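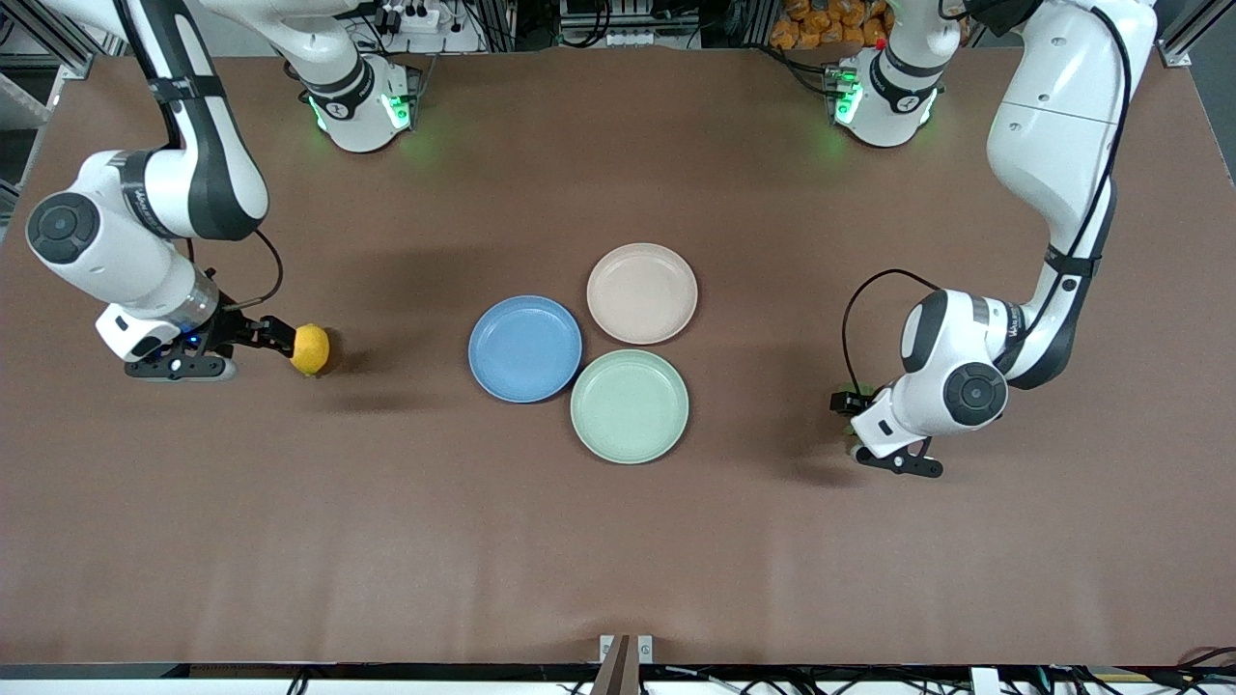 30/08/2026

Sunday, and a slow one, thank goodness. I slept past eight, made the big pot of coffee, and then stood in the kitchen for a good long while thinking about plates. I have been thinking about plates all week, if I'm telling the truth to my own diary, ever since I decided that the lunch in November is going to happen at my table in Flornley and not at the hall over in Nukbridge (where the chairs pinch and the heat is either off or roasting).

Three round plates pushed close together in a triangle, and a lemon. It's such a plain little arrangement and I like it so much! I had been planning on a runner and candles and that fussy glass bowl from the back of the cupboard, and now I don't want any of it. A brown tabletop with nothing shiny about it does half the work for you, and then one yellow lemon next to the plates wakes the whole thing up. I might put it off to the left, just outside the cluster, so there's still room for somebody to reach in and help themselves.

So this afternoon I got out my own plates and tried it. Mine are bigger than I remembered and the triangle took up more of the table than I wanted, so I swapped in the salad plates and that was much better. I moved them apart, and then together again, and then apart, and drank two more cups of coffee doing it. Together wins. When they're spread out it looks like people are expected and late, but close up like that it looks like food is coming.

What goes on them is another matter. Olives on one, I think, and the soft cheese, and on the third the little rice cakes I buy at Hầu, if they still make them by then. I should stop in and ask. I also want to pick up lemons there, since the ones at the supermarket have been hard as golf balls all summer and I'd like some to squeeze as well as some to look at.

The Cleltex tablecloth is going back, by the way. I spent 79 dollars on it in a weak moment and it has been sitting in its bag on the hall chair making me feel guilty. With the bare table looking so nice I have no excuse left for keeping it. Must find the receipt (kitchen drawer? coat pocket?).

Supper was toast and a boiled egg, eaten off one of the salad plates while the other two sat there keeping me company. I left them out when I did the dishes. I want to see how they look in the morning light before I put anything away.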